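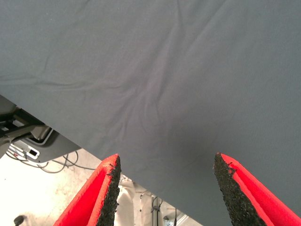
Plovport Brallisance soft goods kit: review

The Brallisance is an add-on kit for a parallel gripper. It contains a pair of red fingers, two sets of black granular pads, a small camera with its wrist bracket, and a licence for the edge-finding software. The list price is £1,047 before tax. The arm and the gripper are not included, and Plovport does not sell either. We bought ours at full price through Monti, who handle UK orders and returns.

Our interest was narrow. Wirkham handles covers and sheet goods in small batches, and the step that still ties up an operator is picking up a single layer of cloth by its edge and presenting it to the next station. Suction cups leak on open fabrics. Needle grippers work but leave marks on finer ones. The Brallisance claims to do the job with friction and a close view of the edge.

Fitting

The fingers bolt on in place of the standard ones. Annunziata Marino fitted them in a morning, and most of that time went on the camera cable. The bracket has one fixed position and no strain relief. We added a clip at the elbow joint and routed the cable outside the existing bundle. A longer cable is available from Monti at extra cost. It should be in the box.

The printed guide covers the bolts and torque settings properly. It says very little about setting the finger gap. The default opening is too wide for light cloth, and on our first runs one finger reached the edge well before the other. The right value is in the PDF on the support page, in a table near the end.

Calibration is done with a card supplied in the kit. Keep the card flat. Ours had a slight bow and the first calibration passed with an error we only found when the fingers closed short of the edge. Jeanie Ritchie taped the card to a metal plate and repeated it without trouble.

Camera and edge finding

The camera sits close to the fingers and keeps both tips in view at the bottom of the picture. This is a good layout for setting up. The operator can judge the approach angle without walking round the cell, and can see creases near the grasp point before the fingers close.

The software looks for a long boundary between cloth and background. On a pale floor, grey cloth gives it plenty of contrast and the edge is found at nearly every approach angle. It is less sure when there are cables or dark equipment behind the edge. In those cases it sometimes returns a line that follows a cable for part of its length. The confidence value drops when this happens, so the fault can be caught with a threshold, but the factory threshold is too generous. We raised it and accepted more retries.

Wrinkles near the middle of a sheet have little effect. Wrinkles that reach the edge do matter, and the software will often choose the fold in place of the hem. There is a mask tool for excluding part of the view. It works, though the mask is lost if the camera is restarted, and it has to be drawn again by hand.

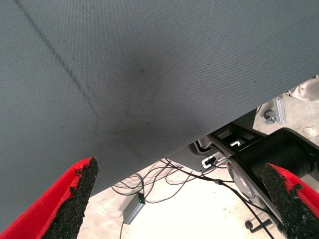
Wrist camera view with the fingers open at the lower edge of the grey material. Flecks of red show along the worn edge of the left pad.

Grip

We ran 2,555 grasps in all, on four cloths: a grey jersey, a grey twill, a cotton sheet and a coated polyester. The arm speed was the same throughout. A grasp was scored as good if one layer was held until the release command and came away cleanly.

The jersey and twill gave the best results. The rough pads hold both at low closing force, and neither showed marks that we could find by eye. The cotton sheet was acceptable once the force had been raised by one step. The coated polyester was poor. It slid out on the lift in a large share of attempts, and raising the force only moved the slip to a later point in the travel. Plovport lists coated fabrics as "supported with tuning". We did not find the tuning.

Double picks from a stack were more common than we would like on the cotton. The kit has no means of sensing how many layers it has hold of. The camera can sometimes show it, but the software does not check. For hanging or draped single sheets this does not arise.

Pad wear

Plovport rates a set of pads for 2,000 grasps and asks for an inspection at 1,000. Our first set needed attention earlier. The corners go first: the surface breaks up into small crumbs, and the backing colour of the finger begins to show along the edge. The face of the pad keeps its texture much longer, so grip does not fall away sharply. The practical problem is the crumbs, which are black and end up on the cloth. For pale or finished goods I would change the pads on appearance and ignore the rated figure.

Changing them is simple enough. The old pad peels off, the adhesive is removed with isopropyl alcohol, and the new pad is pressed on and left overnight. Morena Guerra tried a set after an hour and one pad crept towards the tip. The guide gives a bonding time, in small type, below the part number. Replacement pads are sold only in packs of four pairs.

Cleaning between jobs needs a stiff dry brush. Lint collects in the surface and reduces the hold on jersey before it is obvious to look at.

Support

Marisa Mazza raised two tickets, one about the lost mask and one about the bowed card. Monti answered the second within a day and posted a new card. The first was passed to Plovport, who confirmed the behaviour and gave September as the month for an update. We have not seen it yet.

Rating

Fit and finish: 4 out of 5
Setting up: 3 out of 5
Edge finding: 4 out of 5 on a plain background, 2 out of 5 on a cluttered one
Grip, uncoated cloth: 4 out of 5
Grip, coated cloth: 1 out of 5
Running cost: 2 out of 5

We are keeping the kit on the twill line and have gone back to manual loading for the coated goods. Anyone buying it for a similar job should order the longer cable and one spare pack of pads at the same time, as Monti charge carriage on each order.

Reviewed by Sveva Sartori, Wirkham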